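Does the loyalty card save anyone money? Project report, group 4

Our question came from the Felten card, which most households in Droldale seem to carry. The leaflet promises savings of up to 200 dollars a year. We wanted to know who gets that much, and we doubted it was students.

We collected receipts from card holders over January and compared the member price of each item with the ordinary price at Ullholm, the independent grocer across the road.

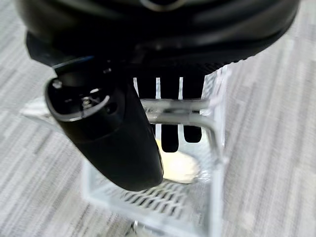 Of the 74 receipts we could use, most showed a "saving" printed in bold at the bottom. The trouble is the baseline. Felten measures against its own non-member price, and on plenty of items that price was higher than Ullholm charged everyone. Cheese was the worst offender. Calling the difference a saving is generous.

Produce was harder to compare, as the two shops sell by different units. We converted everything to kilograms and left out anything sold by the bunch.

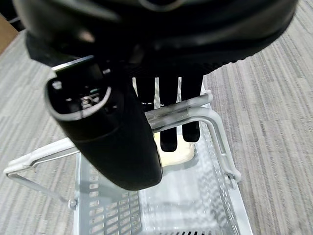
Points are a separate matter. It takes 4,000 of them to earn a 12 dollar voucher, and the voucher expires. We asked Felten how many go unused and were sent the leaflet again. The Slaoui app, which claims to track points across stores, disagreed with the printed balance often enough that we stopped relying on it.
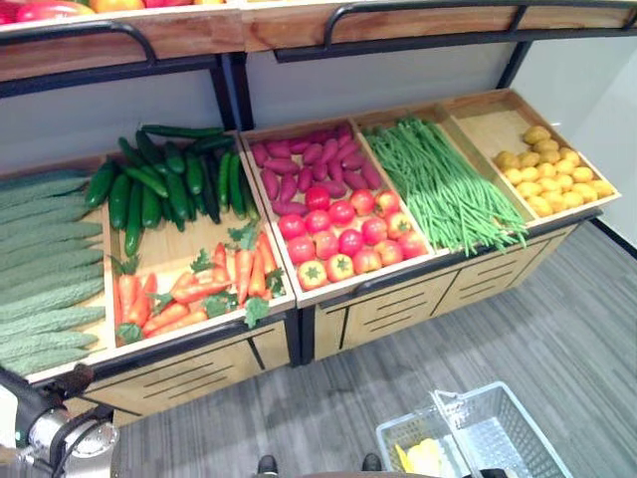 One card holder objected that we had ignored fuel discounts, and said those were the only reason she had kept the card at all. She has a point, although our sample was mainly students without cars – a weakness in the design that we should have caught before collecting anything.

On groceries alone, we found no good evidence for the advertised figure. A longer study would need receipts from families, and shelf prices recorded on the same day in both shops.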